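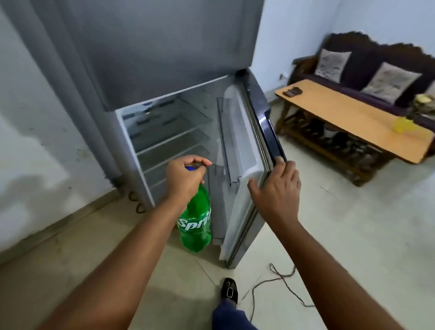 Household Technology and Everyday Life
Notes for session 4: Did appliances save anyone any time?

The usual story goes like this. Machines came into the home, chores shrank, and women walked out the door into paid jobs. It's a pleasant story and it sells appliances. Before you repeat it in your papers, ask what evidence you have.

Part of the trouble is that standards moved. A family that could wash shirts more easily washed them more often. Cold storage cut down on daily shopping, but it also made the big weekly trip possible, and somebody had to drive there, load the car and put it all away. Did the hours disappear or just change shape?

Then there is timing. If jobs for women grew for other reasons — wages, schooling, smaller families — the machines may have followed the paychecks. Two things rising together tells you very little.

Reading: Jarman, chapter 2, and the Brandão article. Jarman leans on the Skyrme survey, which collected 1068 household diaries. That sounds like plenty. Look at who kept them, though. People with time to fill in a diary every evening are a strange group to ask about being busy. Brandão is more careful but says almost nothing about renters, who rarely picked their own appliances.

Bisgaard's reply to Jarman is optional. I find it too kind.

For next time: pick one chore and write down what would have to be true for a machine to have shortened it. One page, no more than 10 sentences. "Everyone knows" is not a source.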